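Tirklow Community Help > Home & Family > Storage and tidying

Small things keep ending up in the bed

Posted by Domnica Avram
Viewed 2,738 times

My daughter plays on her bed most afternoons and by dinner the sheet is covered in bits. Play food mostly, plus whatever she has borrowed from the bathroom. I have a big toy box from Flovimen (60 cm long) but it lives across the room and she won't carry things over to it. I sweep everything up at bedtime and still find plastic fruit under the pillow in the morning.

Does anyone have a system that works on the bed itself? I don't want to buy a lot of new stuff.

Mireille Besson
1,120 posts

We had the same trouble until January. What works for us is one shallow plastic tray that sits on the bed while they play. It gets everything first, then I sort it on the dresser. Ours is an old food tray with the label still on. Grey checked sheets are no help for spotting pale things, so run your hand over the bed as well.

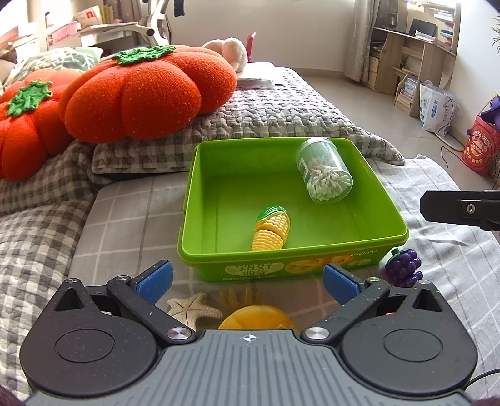

Green tray on the bed, with the corn and the cotton swabs in and the grapes still out.

Bathroom things go back to the bathroom first — cotton swabs especially, and check the lid is on properly before you tip the container up. Then play food in one bag, shells and starfish in another. It takes roughly 30 seconds once you're used to it. Lift the pillow last. If she's old enough, let her choose the colour of the tray and she may use it more.

Stolline
Just ban toys on the bed. Problem solved.

Stanciu
I'd keep the tray but put it under the bed at night, otherwise it gets kicked off. Also, half pieces of fruit roll a lot less if you put them cut side down. We lost a lemon behind the radiator for most of the winter.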